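Flendura Path Carrier: a long review, including the afternoon it didn't stop

Reviewed by Huguette Guérin

I have put off writing this for the best part of a winter, partly out of fondness for the thing and partly from wanting to be fair to it. If you only want to know whether to buy a Flendura, skip down to the heading about the stop button, read that, and then come back for the nicer bits if you still have the heart for it.

For anyone who hasn't come across one, the Flendura is a self-driving carrier about the height of a garden chair, with four fat wheels, a deep tray on top and a pair of cameras at the front. You walk it along a path once, holding the handle, and after that it is meant to do the journey by itself at a strolling pace. It's made by Saraç and I bought mine through Wamdale, who do the delivery and the repairs. It cost £1,060 with the rain cover, which made me gulp, but my shoulder was not getting any younger and I had been lugging compost, water and tools down to the growing ground by hand for years.

Setting it up

I loved the first week, I really did! The box opens flat so you don't have to lift anything out, the battery clicks in with a good solid clunk, and the booklet has been written by somebody who has met a person before. Tuấn Hồ came over to help me with the app (I am perfectly able to do an app, I would just rather do it with company and a cake) and we had it talking to my telephone before the kettle had boiled.

Teaching it the route took longer. From the gate to the growing ground is 760 metres, and you have to walk the whole way at an even speed. If you stop to look at something, it learns that stop as well, and for days afterwards mine would pause next to a perfectly ordinary bit of grass where I had once blown my nose. You can wipe this out in the app under "Edit pauses", which I found much later.

The route itself ought to be as kind as you could ask for. It's concrete with grass on both sides, and for a good part of its length it runs dead straight towards a single street lamp. I mention all this so that you don't imagine me sending the poor thing over stiles.
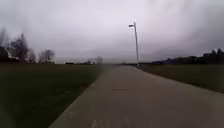 What it does well

It carries 20 kilos without any fuss, and I have (don't tell Wamdale) put rather more than that in it. The tray has little drain holes, so wet things can go straight in. It is quiet enough that you can hold a conversation next to it. The battery did there and back twice over on a cold morning in January, which was better than I'd hoped for.

It's also very polite. If you step in front of it, it slows, waits, and gives a small two-note hoot when it would like to get by. Dogs are puzzled by it and then lose interest. Zoila Cuadros walks hers down there most mornings, and the dog now treats the carrier as a sort of dull cousin.

I should say something for the rain cover too, as it's sold as an extra and I nearly didn't bother. It fits snugly, it has a clear flap at the front so the cameras aren't blocked, and it folds away into its own pocket. Do bother.

What it does less well

It is fussy about marks on the ground. A joint between two slabs, a crack, a patch of old repair, a puddle, even a long streak of mud can make it hesitate, and now and then it steers round something you or I would walk over without noticing. In the app this comes up as "Surface query". I had 17 of those in a single month, which I only know because the app keeps a tally and puts a little orange badge on it that I can't get rid of.

The hesitating is a nuisance and no more. You press "Carry on" and it carries on. But I did start pressing "Carry on" without looking up, and I'd ask you to remember that when you get to the next part.

The other grumble is the edge of the path. Where concrete and lawn meet in a crisp line it is very good and keeps a steady hand's width in. Where the grass has crept over the edge it seems less sure of itself, and will sometimes wander a bit, correct itself, and wander again, like somebody carrying a full tray of drinks.

The stop button

It was a dull sort of afternoon, a little after three. I was walking a few steps behind with the carrier loaded (two sacks of bark, a fork and a tin of fence paint) and we had reached the stretch with the tall trees up on the right, where the verge slopes down to the path. The phone buzzed with a surface query. I pressed "Carry on". The carrier set off again, swung to the right, and went up on to the grass.

Well, that had happened before in a small way, and I wasn't worried. I pressed "Stop" on the phone. The phone said "Stopping" and the carrier kept going. I pressed it again. Same message, and by then it had its front wheels well up the slope and the whole load had begun to lean. I trotted after it and thumped the big red button on the handle, which is the one the booklet says will always work, and it did not work either. The wheels kept turning until it tipped over sideways on the verge, and then at last some sensor or other noticed that it was lying down and cut the power.

The fork landed beside my foot. I wasn't hurt, and the paint tin stayed shut, and there was not another soul on the path, but I did sit down on the grass for a few minutes and feel rather shaky. Empty, the machine is heavy enough. With a load in it I shouldn't like to think about a toddler on a scooter.
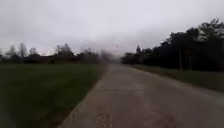 Zoila Cuadros thinks I am being much too gentle about all this, and told me that a red button which doesn't stop a machine is worse than having no red button, as you put your trust in it and stand closer than you should. She would have had it back in its box that same evening. I do see her point, and I've thought about it a good deal.

What Wamdale found

They collected it promptly and I have no complaints about how I was treated. Roxana Arango rang me from the workshop with the explanation, and was frank about it. The red button on my model doesn't cut the power to the wheels directly. It sends a message to the same little computer that does the steering, and that computer had locked up when I pressed "Carry on" while it was still working out what it was looking at. So the phone and the red button were both asking the same question of something that wasn't listening.

The repair was a new handle with a switch that breaks the circuit to the motors, plus an update so that "Carry on" stays greyed out until the cameras have finished. They didn't charge me. I did ask whether other owners had been told and was informed that a letter was being prepared, and as I write I haven't seen one, which bothers me more than the fault does.

Would I buy it again?

I've had mine back for several weeks. I try the red button at the gate before every trip, with the wheels turning, and it has cut out cleanly each time. I've also stopped walking next to it and keep well back on the left, and I don't load tools with prongs any more, they go over my shoulder in the old bag.

The new handle has a ribbed collar under the button and the old one is smooth. If you are looking at a second-hand one, check for that collar, and if it's smooth, leave it where it is until Wamdale have swapped it. I would say the same to anyone who has one in the shed already. Please ring them, don't wait for the letter.

For comparison I borrowed a Stovow, which is cheaper and does far less. It only follows you about and can't be sent off alone, and the tray is on the shallow side. Its stop is a plain pull cord on a clip, and when I pulled it, it stopped. If all you need is help with the shopping I'd go for that.

For my own use, with the new handle on, I am keeping the Flendura. Three stars out of five. It would have been four and a half in the first week.

Comments

Yurani Carhuamaca
Thank you for this, Huguette. Mine has the smooth collar and I've had no letter. Does the swap need the whole machine sent back or will they post the handle?

Huguette Guérin
Whole machine, I'm afraid, as the wiring goes down inside to the motors. Take the battery out first and put it in the padded sleeve it came in. I hope you've kept the box!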